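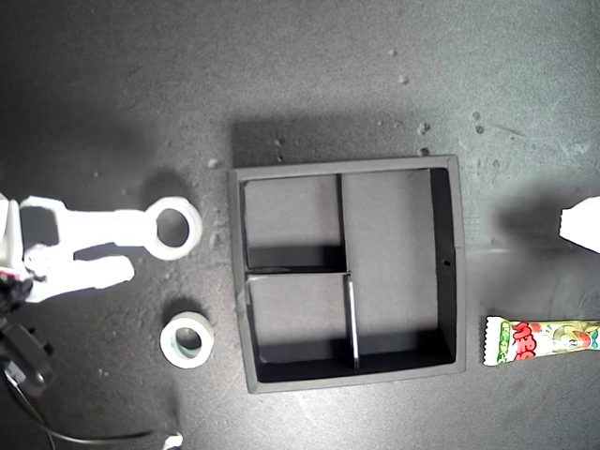 Home Talks Notes About Contact
Print this page | E-mail this page

One Tray, 52 Weeks – speaker notes, Pritodcombe library, April
Baltasar Valcárcel

Wait for the chairs to stop scraping. Say hi, thank the Tasstead folks for driving over.

Start with the junk drawer at Prusallow. I really did tip the whole thing out on my mother's kitchen table (tell the battery story, keep it short!) and it took me 13 evenings to get through it. Most of what I kept fit in one black tray with dividers.

Ask the room who has a tray like that at home. Ask who has something in it they can't name. Pause for groans.

Then go into paper. Tissues, receipts, the wrapping off a gift you've half opened – I used to stuff all of it in with the pens. Soft stuff spreads out and fills whatever corner you give it, and then you can't find your tape. Slide up.
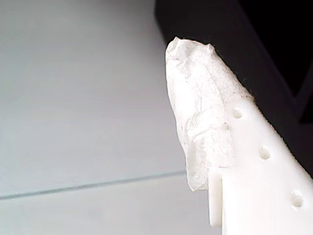
Slide 4. Tissue paper, creases and all.

Let them look, don't talk over it. Then the question I always get, which is whether to flatten paper and save it. I don't! I tried it for a month and ended up with a second drawer. Cirillo method people will disagree, and that's fine, take one comment and move on.

Next bit is wrapping things up. Everybody's got something at home they've wrapped by hand and meant to redo. Mine is a lamp cord. Mention the garage shelf only if there's time. 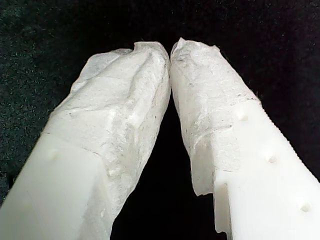 Slide 5. Two wrapped tips, lumps and creases showing.

Drink some water here, I forgot last time and croaked through the rest.

Now the tray itself. Big things go in the big side, little things go in the little side, and I know how that sounds, but I had it backward for years – paper clips rattling around in all that space and the scissors jammed in sideways.

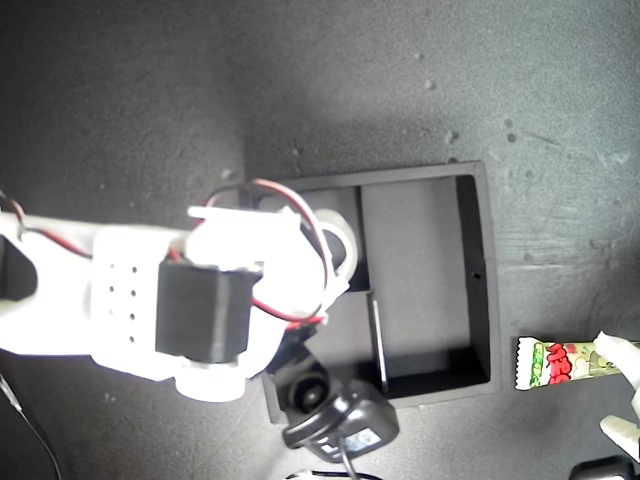
Slide 6. Narrow side on the left, wide side on the right.

Hand out the cards. Give them 7 minutes to sketch their own drawer, then swap with a neighbor. Lights back up for questions.

Back to Notes | Next talk | Print this page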